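Speaker notes — "Small rooms, loud rooms: what cloth on the wall can do"

Talk for the Flatotum evening program. 25 minutes and then questions. Speak slowly. Water on the left side.

Slide 1. Title only

Good evening and thank you for coming. Please tell me if you can not hear me in the last row. In a talk about sound this would be embarrassing for me.

I am not an acoustic engineer. I sew curtains and wall hangings for 11 months of the year, and in the other month I repair them. What I will say tonight comes from fitting cloth in homes, offices and two music schools. When I don't know a thing, I will say that I don't know it.

(Pause. Wait for people at the door to sit.)

Slide 2. The clap test

Ask everybody to be quiet for five seconds. Clap once. Let them listen to the tail of the clap.

Explain: the sound you hear after the clap is the room answering. In a room with bare plaster and a tiled floor the answer is long and a little metallic. In a bedroom with a thick carpet there is almost no answer. Most people like to live somewhere between these two.

Do the clap a second time near the curtain on the side. If the difference is small, do not insist on it. Go to the next slide.

Slide 3. Two different problems

This is the part where people are confused most often, so take time.

Problem one is echo inside your own room. Cloth helps with this.
Problem two is your neighbor's television. Cloth helps very little with this. For the neighbor you need weight and you need closed gaps, and that is a job for a builder.

A customer at the Golob apartments bought six heavy curtains from me because of a dog next door. I told her before that it would not stop the dog. She has now a very pleasant living room in which she can hear the dog clearly. (Smile here, people usually laugh.)

Slide 4. Weight, folds, distance

Weight: a thin cotton does something for high sounds, like the "s" in speech, and nearly nothing for low ones. A wool or a lined velvet does more.

Folds: when cloth hangs flat like a bed sheet on a line, you are using it badly. I cut the cloth at double the width of the wall, so that it hangs in waves. If the budget is small, one and a half times is still good.

Distance: leave a hand of air between the cloth and the wall. Many people push the rail tight to the plaster because it looks cleaner. Show with hand how much is a hand.

Pass around the samples now: the gray wool, the lined cotton, the velvet with the burned corner. Ask to have them back at the end. Last time I lost the wool.

Slide 5. The Idwood reading room

The room has a hard floor, one long window and three bare walls. The readers complained that every chair could be heard. The whole job cost 1,236 for cloth, rail and hooks, without my hours. We covered two walls and left the third for the shelves. Books are also very good for sound, especially when they are different sizes.

Mention that the first hooks were too weak and I had to come back. It is fair to say it.

Slide 6. Money

Three quotes from last year, the same wall each time:
Printed cotton, unlined — 1,090
Wool mix, lined — 3,507
Ready-made panels from the Vorkedico catalog — in the middle, but they need a flat wall, and old walls are not flat.

Do not say which is best. Say that the unlined cotton is a good beginning, and that a lining can be sewn in later, if you leave enough at the hem. I leave about 100 millimeters.

Slide 7. Cloth as the wall

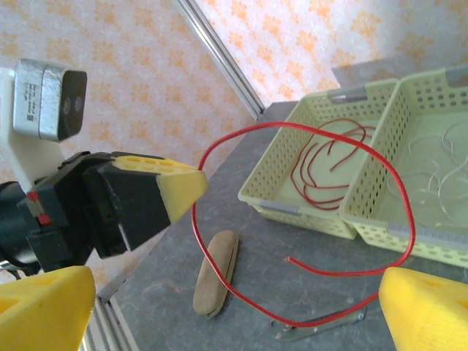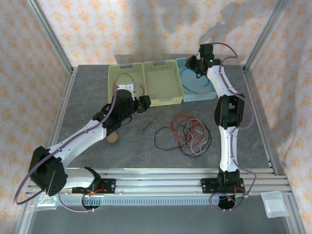 Until now I talked about cloth in front of a wall, but cloth can also be the wall, when you have a simple structure to hang it from. For this you need three things to decide: what carries the cloth, how many sides you close, and how much extra width you give. In the second picture the cloth closes three sides of an aluminum structure, and it falls in soft folds, so the width was not cut too tight. It is also a light color with an orange pattern, and I like to show this to people who believe that hanging cloth must be dark red like in a theater. For a corner to read in, or a place to make phone calls, the same idea works with a wooden structure. Remember to say that the top is open in most homes and sound will go out there. If somebody asks about fire rules, answer that in a home it is your own decision but in an office you must ask for treated cloth, with the paper that proves it.

Slide 8. Washing

Keep this short, I always talk too long here.

Wash or steam the cloth before you cut it. Cotton can shrink, and a curtain that ends above the floor like short trousers makes everybody sad. Vacuum two times a year with the soft brush. Wool should go to a cleaner. Velvet is never ironed from the front.

Slide 9. Questions

Probable questions: egg boxes on the wall (no, they do very little), foam (yes, but ugly and it gets dusty), pets and wool (cats like it too much).

Collect the three samples. Measuring sheets are on the table by the door, one for each person. The hall must be free at 9:30.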